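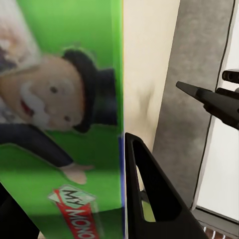
Section 3. Checking the fingers on your Bresden two-arm unit

Welcome back! If you have worked through the base set-up, the hard part is behind you, and what's left is a pleasant half hour spent getting both grippers to close the way they should. Please do this in the simulator first (load the Millet room file, version 11) and only then on the real arms. I know it feels slow, but a bent finger takes far longer to put right.

1. Open the Skarnis panel and send both arms to the rest pose. Wait for the status line to read 153, our code for "arms settled."

2. Open both grippers all the way, then look along each finger from base to tip. The long cutout should run straight.

3. Pick something tall and boxy, such as a board game box, and bring the left finger up beside it slowly. Stop just short of touching, and keep the right arm well clear while you do.

4. Now try something thin and flat. Drive the left gripper to one corner, close it gently, and lift a little way off the counter. 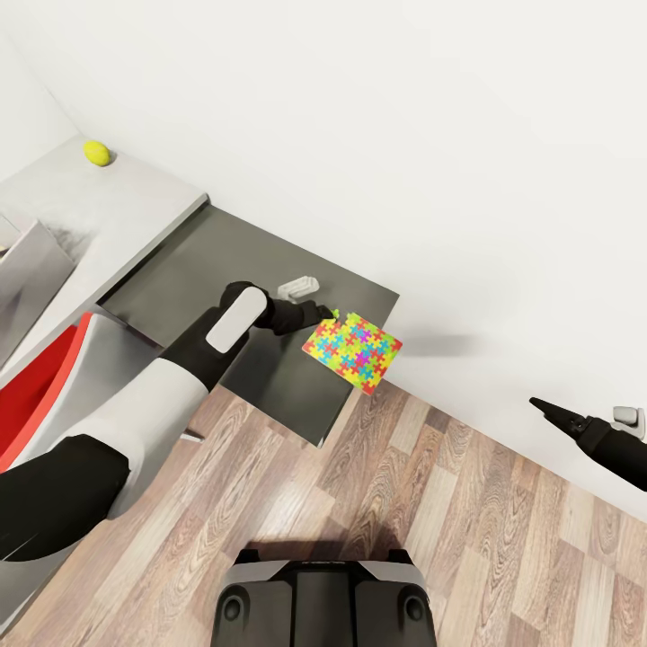 Hold the lift while you watch the corner between the fingertips. If it creeps, lower the piece, open up, and take a slightly deeper bite before you try again.

Note: Small things lying behind the gripper are easy to forget once you're busy with the lift, so have a look back there before you lower the arm.

Caution: Never adjust the finger screws on a real arm with the power on, even for a quick quarter turn.

5. Repeat step 4 with the right arm, then save your settings under a name you'll still recognize in December.

If the fingers won't meet at the tips after all that, write to Catarina Azevedo at the Ustolel help desk, quoting part 1879, and she'll send you a fresh pair.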